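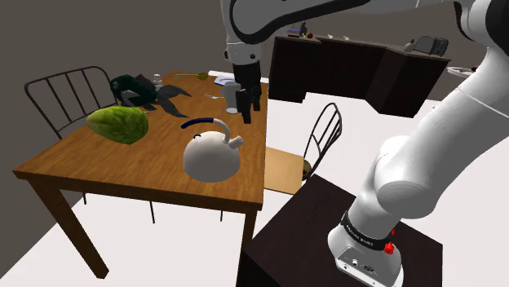

Larkolix Wood Balm, 523 ml tin

Made by Dobre. Sold by Vongate. Item last checked 20 Nov 2019.

We sell a lot of wood finish at Vongate and most of it makes promises we wouldn't repeat. The Larkolix label says "100 percent natural." So is turpentine. The tin doesn't list everything that's in it, and when we asked Dobre for the full list we got a brochure.

What we can tell you is how it behaves. It goes on thin, smells strongly of orange for a day, and leaves a low sheen on oak and walnut. On pine we saw little difference. The claim that it "feeds" the wood means nothing to us. A tabletop isn't hungry.

Heat rings: the label says it removes them. It made two of ours fainter. A deep one stayed put.

Drying time: 5 hours according to Dobre. Leave it overnight.

Coverage: 63 square feet per tin, if you believe the label. We ran out sooner on old, dry boards.

Do not use over wax. Lay used rags flat outdoors to dry before you throw them out.

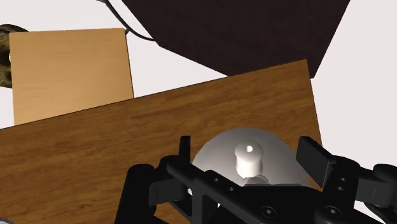 One buyer wrote in February that the Jongate oil did the same job on her table for less money, and that she only went back to Larkolix for the smell. We stock both. The Jongate takes longer to dry and the lid is a nuisance, but we can't argue with her on price.

Returns: unopened tins only. Dented tins are replaced if you tell us within the week.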